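Do I really have to fold the pajamas?

I have read 4 books on tidying and I finished two of them. All four agree that clothes must be folded the minute they come off the line. I have my doubts, and October seemed like a good month to test them.

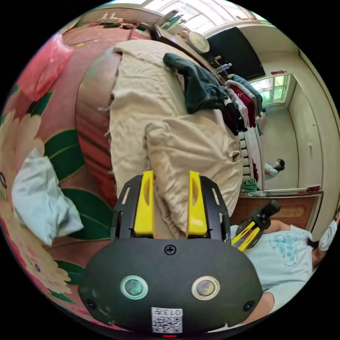

What the books want

The books want everything in thirds, then thirds again, until a sweatshirt stands up on its own like a paperback. Violeta Figueroa, my neighbor in Jara, swears by this. She lent me the second book and has asked for it back more than once. I tried it on a drawer of T-shirts and they stood up very nicely until I pulled one out, and then the rest lay down.

So I went back to stacks. A stack of folded clothes on the bed is the oldest system there is. Dark red, white, black, teal, whatever comes to hand goes on top. Yes, you have to lift six things to reach the seventh. I can live with that.

The blanket problem

My real complaint is with folding on the bed at all. Every guide says to make the bed first so you have a "clean flat work surface." Has anyone who writes this ever met a blanket? The beige one bunches up whatever I do, and anything green or dark sinks into the folds. Smoothing it takes me 12 minutes if I go by the method in the Drundine newsletter, which includes the corners. I gave up on the corners.

Then there is the matter of the bag. One of the books is firmly against plastic bags in the bedroom and wants you to buy fabric bins. My pink one was free, and I can see through it, a feature the bins don't offer.

Did it work?

I kept to the fold-at-once rule for 7 days. The chair got emptier, I'll admit. The bed got busier, and at bedtime the stack had to go somewhere, so it went to the chair. Agustina Núñez says I should put things straight into the closet. She has a bigger closet.

I'm keeping the stacks and dropping the thirds. Pajamas go under the pillow, unfolded, as before. Violeta, the book is on its way back this week.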